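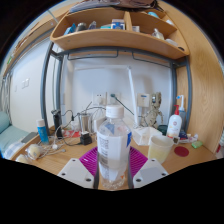 Why does a grasping policy trained on hand-held gripper recordings close too early on the real arm?
Most often the finger width and the camera images are out of step in the training data, so the policy learns to close against a picture from a moment before. Check the timing between the two streams before you touch the network or collect anything new.

Ticket: Skestivlow pipeline, early closing on bottles
Opened by: Padmavathi Pinto
Opened: 18/02/2020
Status: closed, with one thing left over (see the end)

Hello all, I'm putting this in as a proper ticket and not another message in the chat, as I keep losing my own notes.

The short version is that the policy trained on the Wernton recordings reaches for a bottle beautifully and then shuts its fingers before it gets there. It nudges the bottle, sometimes tips it, and then carries on upwards as if it's got hold of something. It's very sure of itself! Boxes are mostly fine. Clear bottles are the worst, and I assumed for a good while that this was the whole story (see-through plastic, hard to judge depth from one wide-angle view, etc).

We have 3,000 demonstrations in this set, nearly all of them done in ordinary rooms with the desk left as it was, chargers and tissue boxes and all. I'd like to keep it that way because tidy desks gave us a policy that only liked tidy desks.

What I've tried so far:

Retrained with a different seed. Same thing.

Retrained on bottles only. A bit worse, if anything, which annoyed me.

Cropped the images tighter so that the fingers and the object fill more of the view and there's less room behind. No change to when it closes, though the reach got wobblier.

Turned the arm speed right down. Now this did help, and I should have stopped and thought about why.

Reply from Kavitha Nambiar
Slower arm helping smells like delay to me. Have you looked at a recording with the finger width plotted under the images? Pick one where the moment of contact is obvious, something with a label that the pads touch, because on bare clear plastic you'll be squinting at it all day. Also, which version of the Siriwardena sync script did you use? The old one lines up the streams by when the file was opened.

Padmavathi again
Right, well. Old version. I'd pulled the newer one on my laptop but the conversion job runs on the shared machine, and that one hadn't been touched.

I did the plot as you said. The width trace starts to drop 5 frames before the fingers begin moving in the images. I checked it on a bottle, then on a mug, then on one of the box recordings, and it's the same 5 frames each time, so it isn't a clear plastic problem at all. Boxes only looked fine because they're wide. The fingers haven't got far to travel, and a box that gets a bit of a shove just slides and stays upright. A bottle doesn't forgive you like that.

Reconverted everything with the new script overnight. The gap is now too small for me to see by eye in the ones I opened.

Kavitha
Good. Before you retrain on the lot, could you do the shifted version as well? Take the corrected data and push the width back by 2 frames on purpose, then train on that alongside. If early closing creeps back in we can say the offset is the cause. At the moment we've changed the script and everything that came with it, and I don't trust that script to have changed only one thing.

Padmavathi
Fair point, and I grumbled but I did it. I ran 3 versions in the end: the original data, the corrected data, and the corrected data with the deliberate shift. Same settings, same arm speed (back up to normal).

Original: closes early, as before.
Corrected: waits until the bottle is between the pads, then closes. Lovely to watch.
Shifted: somewhere in the middle. It usually gets hold of the bottle but pinches it with the front of the pads, and it drops it more than I'd like when it lifts.

So I'm happy to call it the offset. I've written up the shifted run on the Bamulden page under "method checks" because I think it's worth doing with every new set. It's only one extra training run and it tells you how fussy the task is about timing.

Things changed: shared machine now on the new sync script. The converter prints the gap it finds and refuses to carry on if it's bigger than one frame. Old converted files moved to a folder called do_not_use, please believe the name.

Left over: a handful of recordings have no visible finger movement near the start, so the converter can't find anything to line up on and skips them. From March could everyone please open and close the gripper fully once before reaching for anything? I've added it to the recording sheet. Kavitha, I'll leave the skipped ones with you unless you shout.

Kavitha
Shouting quietly. Send me the list.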